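Board index > End effectors and cameras > Comparisons

Thread: Two parallel grippers on the PC assembly cell, RAM step

plumbline_r
Posted 15/05/2023

I've been putting off writing this up. We have a cell at the Keltley shop that works on desktop towers: memory, CPU, hard drive in its caddy. The tower lies on its side on an extrusion bench, and the loose parts sit in a printed fixture next to it. One arm, one gripper at a time, one camera on a stand and one small one at the wrist.

The gripper we started with is the Etine two-finger. The budget question is whether to stay with it or go to the Testa, which costs a lot more and has a force reading at the fingers. I have had both for long enough to have opinions and would like to hear where I'm wrong.

The memory module is the part that decides it. The drive caddy has plenty of plastic to hold on to and either gripper will carry it. The module is thin and has chips on both faces on some of our stock, so there isn't much bare board to grab. We hold it by the faces and bring it in flat over the board, then turn it at the slots. 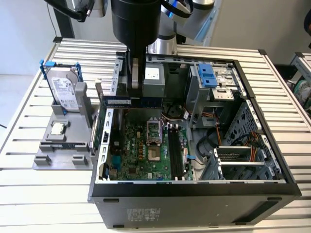 With the Etine I set the closing force low and still had modules creep in the fingers when the arm slowed down. Raising the force stopped the creep but I don't like squeezing the chips. I put thin silicone on the finger pads and that did more than any setting I tried. The Testa has softer pads from the factory and I never had to touch them.

Closing speed is about the same on both. The Etine controller is easier to talk to. The Testa one wants its own power supply, and its cable is stiffer, so I had to reroute at the wrist.

Log so far is 3,258 pick attempts across both grippers, all parts mixed. I haven't split it by part yet so please don't ask me for a percentage.

Setup notes, in case anyone wants to copy it:

1. Clamp or stop the tower first. A light case will slide on extrusion when you push on a slot.

2. Teach the approach to the memory slots from directly over them. Coming in at an angle from the power supply side put the gripper body too close to the drive cage on our towers. Give yourself more clearance over the cables than you think you need, and open the slot latches before the arm moves in.

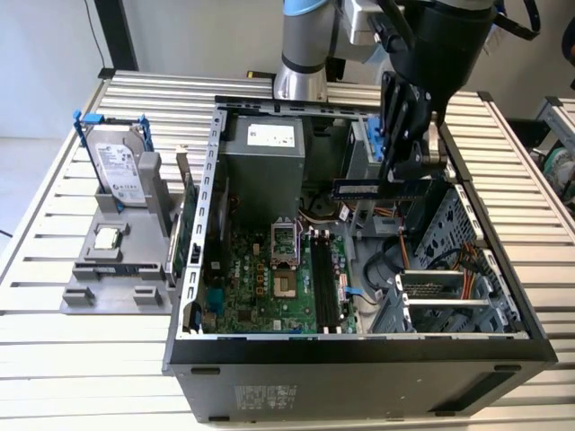
3. Teach the fixture last, with the wrist camera on. If you move the tower you will probably bump the fixture too.

4. Save the poses under a new name each time. I lost an afternoon in October by not doing this.

gantryhound
Reply

Good write-up. I disagree on the force reading though. We run the Testa on a connector job and I would not go back. When a module is sitting crooked on the slot key you see it in the force before anything bends. With the Etine you are guessing from motor current, and motor current is mostly friction in the gripper.

plumbline_r
Reply

Fair, but I get the push force from the arm. The arm has its own joint torque readings and I stop on that. What the fingers feel sideways is extra information, and I haven't found a use for it yet on this job.

gantryhound
Reply

Arm torque with the elbow that far out is going to be noisy. What threshold are you using?

plumbline_r
Reply

High enough that it doesn't trip on cable drag, which I admit is higher than I'd like. I zero it right over the slot before going down. That helped.

mesa_tinker
Reply

I think you are both looking at the wrong part. We had the same creep on thin boards and tried 3 sets of pads, and the thing that fixed it was the finger shape. Cut a shallow step in each finger so the top edge of the module butts up against it. Then the push goes through the step and the pads only keep it from falling. You can print those in an evening and try them on the cheap gripper before you spend anything.

plumbline_r
Reply

I have thought about stepped fingers. The trouble is the same fingers have to pick up the CPU and the caddy, and I don't have a tool changer.

mesa_tinker
Reply

Put the step only on the lower part of one side of the finger and pick the CPU with the other side. Ugly, but it works for us on 4 part types.

slowaxis
Reply

Can you say more about the wrist camera? We are choosing between fixed and wrist mounted and can only afford to do one of them properly. I would have guessed the fixed one is enough since your parts sit in a fixture.

plumbline_r
Reply

Short version, the fixed camera is fine for checking that a step happened and poor for placing anything. From the side you can't judge where the module is over the slots to better than a few millimeters, and the gripper body is often in the way.

The wrist camera is better for the fixture. It sees the CPU pocket and the caddy from close up with the fingers in view, so you can line one up with the other. What bothers it is glare. The heat spreader on the CPU is a mirror, and so is the extrusion behind it when the light comes from the left. I would match on the raised outlines of the pocket and leave the chip itself alone. Dark gray filament was a good choice for that, by luck.
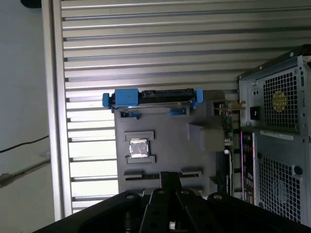
Things to check before you pick one:

- How much of the view the gripper takes up. Ours fills most of the bottom. The Testa is wider in the body than the Etine and I had to move the camera bracket out for it.

- Exposure lock. Auto exposure jumps every time the arm passes over bare aluminum.

- Cable. A camera cable and a gripper cable on the same wrist will rub. Sleeve them together or keep them well apart.

- Focus distance. Cheap fixed-focus modules are often set for farther away than you will be working.

slowaxis
Reply

Thanks. The glare note alone saves me some time. Did you try a polarizer?

plumbline_r
Reply

Tried one. It cut the shine on the plastic and did very little for the metal. A diffuser over the lamp did more.

flovstead_ops
Reply

We use the Etine at Flovstead on a similar teardown line and I'll speak up for it. Ours has been through a lot of dust and the only part we replaced was the cable. For the price difference you could buy a second one and keep it on the shelf. I would want a much better reason than softer pads to move to the Testa.

On the motor current point, I agree with gantryhound that it's mostly friction. We log it anyway. A slow rise over weeks tells us the slides want cleaning.

gantryhound
Reply

Teardown is a different job. If you pull a module crooked you scratch an edge. If you push one crooked you can crack the slot, and then it's a motherboard.

flovstead_ops
Reply

Our modules get resold, so a scratched edge is money too. But yes, insertion is harder.

plumbline_r
Reply

Plan for now is to print mesa_tinker's fingers for the Etine and run the memory step again with the force turned back down. I'll split the log by part while I'm at it. If the creep is gone I'll keep the Etine and ask for a tool changer with the money. The Testa stays on loan until the end of the month, so if anyone wants a specific test run on it, post it in this thread and include the part thickness.

mesa_tinker
Reply

Make the step a hair deeper than the module is thick or it will ride up on the pads. I'll post the finger file tonight.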